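Why Does Cloth Crease?

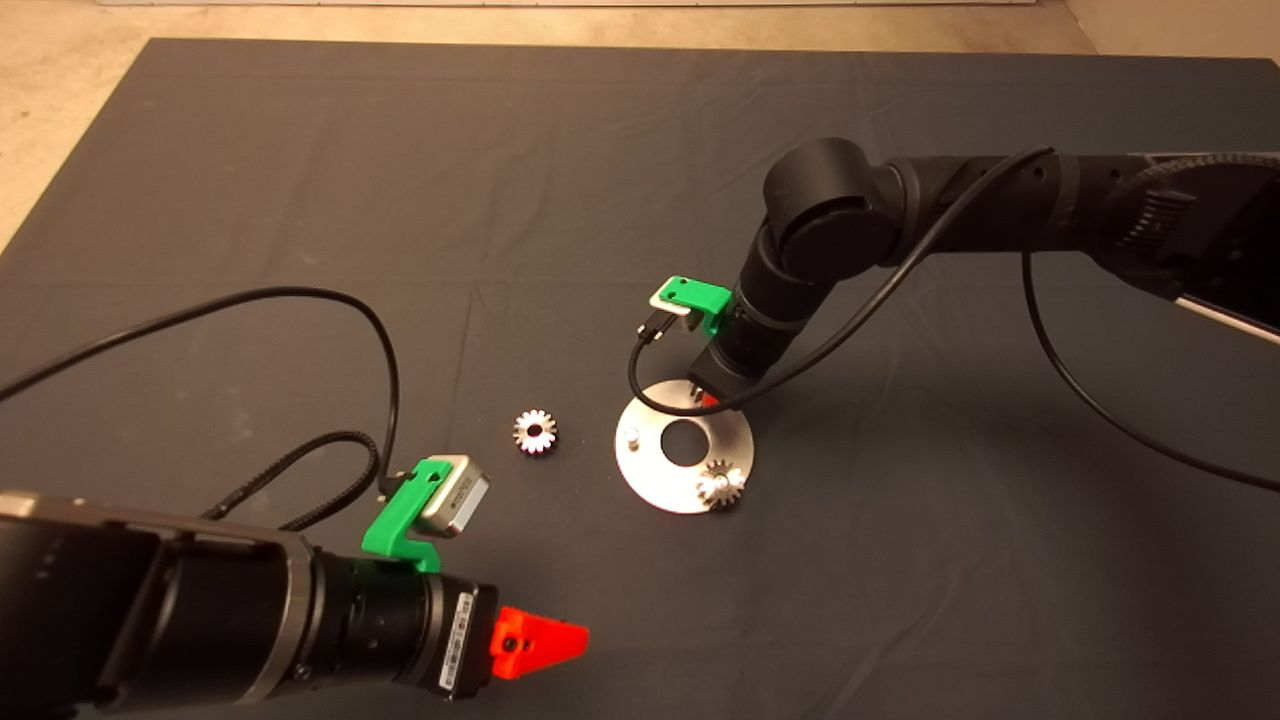 4 min read
Written by Veronica Iordache

Fold a tablecloth, put it in a drawer and take it out again a month later. When you spread it on the table, you can still see where the folds were. Faint lines run across it, often in a grid. Smooth it with your hand and the lines stay.

Paper keeps a fold too, but a rubber band does not. To see why, you have to look at what cloth is made of.

What is inside a piece of cloth?

Cloth is made from thread, and thread is made from fibers. A fiber is a very thin strand, often thinner than a hair on your head. Cotton fibers grow around the seeds of the cotton plant. Wool fibers grow on sheep. Linen fibers come from the stem of a plant called flax. Polyester fibers are made in factories from the same family of materials as plastic bottles.

Fibers are twisted together to make thread, or yarn. Then the yarn is woven or knitted. In woven cloth, one set of yarns goes up and down and another set goes across, over and under. In knitted cloth, the yarn makes loops. Most T-shirts are knitted. Most bed sheets are woven. If you have a magnifying glass, try looking at one of each.

Chains that hold hands

Each fiber is made of even smaller parts called molecules. In cotton, the molecules are long chains. The chains lie next to each other and are held together by weak links called hydrogen bonds. You could think of the chains as rows of children, with each row holding hands with the next.

When you fold cotton, the fibers on the outside of the fold are stretched and the ones on the inside are squashed. Some of the chains slide a little. The rows let go of each other and then take hold again in a new place. Now the fiber has a bend in it, and the new links keep it bent. You see a crease.

One link is easy to break. A fiber has a huge number of them, and that is why stroking a crease with your finger does not do much.

Why do damp clothes crease so badly?

Water gets in between the chains in cotton and loosens the links. The chains can then move more easily. As the cloth dries, the water leaves and the links form again, in whatever shape the cloth happens to be. A shirt that dries in a ball at the bottom of a basket will have a lot of creases. The same shirt on a hanger will have fewer.

Body heat and a bit of sweat can do the same job. Look at the backs of the knees on a pair of linen pants after a long car ride.

Weight matters as well. A sheet at the bottom of a tall pile is pressed harder than the one on top, so its folds are usually sharper.

How an iron works

An iron uses the same things that made the crease - heat, water and pressure. The heat and steam loosen the links, and the flat metal plate pushes the fibers straight. When the cloth cools and dries, the links form again with the fibers lying flat.

It also works the other way. A sharp line down the front of a pair of pants is a crease that someone ironed in on purpose. Pleated skirts are made with heat and pressure too.

Irons get hot enough to burn skin and melt some fabrics, so only use one with an adult.

Which cloth creases most?

Linen creases very easily. Its fibers are stiff and do not spring back well. Cotton creases easily too. Wool is better at getting back its shape, because wool fibers are naturally wavy and act a bit like springs. Polyester does not soak up much water, so damp air does not bother it much.

Knitted cloth usually creases less than woven cloth made from the same fiber. The loops have room to move when the cloth is bent.

Try it yourself

You will need a cotton handkerchief, a piece cut from an old polyester scarf (ask first), a heavy book and a little water.

Fold both pieces in half and put them under the book for 12 hours. Take them out and lay them flat on a table. Look at the fold lines from the side, with a lamp or window behind them. Low light makes small ridges throw shadows, so they are easier to see.

Now wet both pieces, squeeze them out, fold them again and leave them under the book until they are dry. Put a plastic bag on each side so the book does not get wet. It can take 2 days. Are the lines sharper this time? Which cloth changed more?

Words to know

Fiber: a very thin strand that can be made into thread.
Hydrogen bond: a weak link that holds some molecules near each other.
Molecule: a tiny group of atoms joined together.
Woven: made by crossing yarns over and under each other.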